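To: Members' list, Dunleavy Shared Workshop
From: Equipment Subgroup
Subject: Re: Two-arm bench, questions before the January allocation

The Equipment Subgroup acknowledges the message received from the Grellthorpe members. It is quoted in part, with replies set beneath each portion so that all subscribers may follow the discussion.

> We understand that the two-arm build has been given the large table until
> the end of the allocation period. Several of us would like to know what
> work is being carried out there and whether the table could be released
> earlier for the frame-sewing group.

The table was assigned to the two-arm build under the ordinary booking rules. The present stage of the work concerns the handling of soft goods and light tubing: fabric held over a frame, plastic tube, and short parts that one arm must hold while the other acts on them. Earlier stages used rigid blocks only, and the results did not carry over well to cloth. The subgroup is of the opinion that moving the bases before this stage is complete would require the full alignment procedure to be repeated. That procedure occupied 22 hours of bench time when it was last performed.

An earlier release is therefore not recommended. The frame-sewing group may apply for the side bench in the meantime, and such an application will be given priority.

> Could you also say whether the wrist cameras are staying? The first report
> mentioned only the overhead view.

The wrist cameras are staying. The overhead view gives the position of both arms and of the work, and the wrist view is used for the last part of an approach, where the grippers hide the work from above. The two views are logged together. Members who have not visited the bench recently may find the following of use.

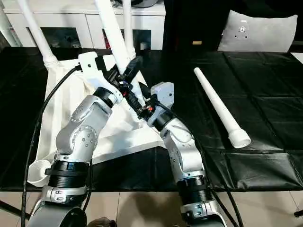
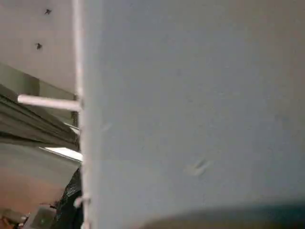
The software for both views is kept in the Grovemix repository, to which all members with a bench induction have read access. Write access is granted on request to members who have completed two supervised sessions. The logging program saves at a fixed rate and starts a new file every 200 seconds. Members reviewing the logs are asked not to rename these files, as the matching script relies on the original names.

Focus at very short range remains an open item. The wrist cameras have fixed lenses, and surfaces close to them are recorded softly. The subgroup has considered replacement lenses and has deferred the matter until the cost of the joint spares is known.

> Finally, what has been spent so far, and is the Risiretti money included?

Expenditure to the end of the last period stands at 1720 dollars. This figure includes the Risiretti grant in full. It covers the mounting hardware, power supplies, cables and one set of spare gripper fingers. It does not include the arms themselves, which are on loan to the workshop under a separate agreement, or the electricity charge, which is met from general funds.

The following arrangements apply to the bench until further notice:

Both arms are to be returned to the rest position before power is removed. They do not hold their pose when unpowered.

Cables are to be checked for free travel before each session. A cable that catches during a crossing movement can pull a wrist out of alignment, and this has occurred once.

Speed is limited to 30 percent whenever both arms are working in the shared area. Requests to raise the limit must be made in writing to this list.

The sheet on the tabletop is part of the setup and should not be removed or exchanged for one of another color. The detection thresholds were set against it.

Members may observe any session. Observers are asked to remain behind the floor line while the arms are powered and to leave the emergency stop clear.

A revised wiring diagram will be added to the repository once it has been checked against the bench. The previous version shows the two gripper connectors reversed and should not be used for repairs.

Further questions may be sent to this list under the same subject line. Applications for the side bench should be sent separately, using the booking form.

Equipment Subgroup
Dunleavy Shared Workshop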